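Mar 17, 2024

1/ Finished reading the Birthe Thoroddsen catalogue on egg tempera last night. Some notes for anyone thinking of trying the medium.

2/ She grinds her own pigment and mixes it with yolk and water, a teaspoon at a time. It dries in seconds, so there's no blending on the panel. All the colour shifts come from small hatched strokes.

3/ One panel, Mulcahy Wharf, has 98 layers by her own tally. It's smaller than a paperback. The reproduction is a bit grey – the original at the Trernier Gallery is much warmer.

4/ I've started a study panel of my own. True gesso, four coats, sanded between each. Reds are giving me trouble. The cadmium goes chalky if there's too little yolk, and greasy if there's too much.
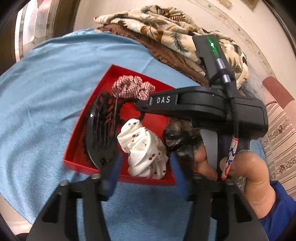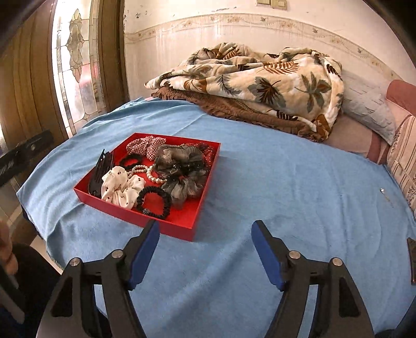

*Red tray, hair things, blue cloth.*

5/ Thoroddsen's advice on reds is to lay a thin green earth first and let it sit overnight. I'll try that on the next one.

6/ The catalogue is 352 pages and they printed 500 copies. Trernier still had a few at the front desk when I went in. Mine has a loose page near the back, so check the binding before you pay.

7/ The show itself stays up until October. The tempera panels are in the small room past the stairs, and the drawings are on the other side. Lighting is low in there – bring your reading glasses for the labels.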